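How a Robot Learns by Being Shown

Wollville Children's Science Library
Explainer for readers aged 8 to 12

Every day you pick things up without thinking very hard about it. You reach for a cup, your fingers close, and the cup comes with you. You learned to do this when you were a baby, and you practised a great deal before you were good at it.

Robots must learn this too. This explainer describes a study carried out at the Pawłowska Laboratory in Wollville, where a team led by Angeliki Manolakis wanted to find out how many times a robot needs to be shown a job before it can do the job without help.

Two ways to teach a robot

The older way is to write a list of instructions. A person tells the robot to move forward, move down, close its gripper and lift. (A gripper is the part of a robot that holds things, and it usually has two fingers.) This works very well in a factory, where the same part arrives in the same place all day long. It works poorly in a home. If somebody moves the cup, the robot will close its fingers on air.

The newer way is called learning from demonstration. A person guides the robot through the job while a computer keeps a record of what the robot's camera saw and how the robot's arm moved. Each complete record is called a demonstration. The computer then studies all of the demonstrations and looks for patterns that connect what was seen with what was done.

What the team wanted to know

Demonstrations take time. A person must sit with the robot and guide it carefully, again and again. The team asked two questions:

Does a robot get better if it is given more demonstrations?

Does it matter whether the demonstrations are all alike?

How the study was done

The robot in the study is named Pellex. Its job was to pick up one toy food and put it on a plate. The researchers chose toy food for several reasons. It does not spoil, it is light, and it comes in many shapes. A round shape can roll away, and a shape with a bumpy edge can be awkward to hold.

The team recorded 2000 demonstrations and sorted them into two groups of the same size. In the first group, the toys began in the same places every time. In the second group, the toys were moved to new places before each demonstration.

Pellex was taught with the first group and then tested. After that, everything it had learned was cleared away, and it was taught again with the second group. Both tests had 40 tries, and in both tests the toys were put in places Pellex had not met before.

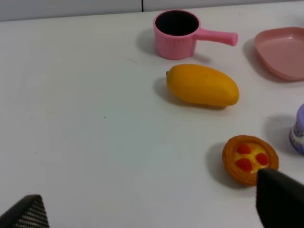

The view from the robot's wrist camera, with a mango and an egg tart among the toys. The robot's own fingers show at the bottom.

What the team found

After learning from the first group, Pellex put the toy on the plate in 16 of its 40 tries. After learning from the second group, it did much better and missed only five times.

The team then repeated the test using just 200 demonstrations from the second group. Pellex still did better than it had with the whole of the first group, although it was slower and sometimes stopped above the wrong toy.

The answer to the first question is therefore yes, more demonstrations help. The answer to the second question is that variety helps a great deal. A learner who has seen a mango in only one spot may learn the spot and pay little attention to the mango.

What is still not known

The study used one robot and one kind of job. Fotis Michailidis, who designed the tests, would like to see whether the result is the same when the lighting in the room changes, as shadows can confuse a camera. Those tests will begin in September.

Words to know

Demonstration: a record of a job being done, used to teach a robot.
Gripper: the part of a robot that holds objects.
Variety: having many different kinds or arrangements of something.

Try it yourself

Ask a friend to close their eyes. Using only your voice, guide their hand to a spoon on the table. Move the spoon and try again with exactly the same words. Write down what happened and talk about it with your class.

Page last reviewed 15th June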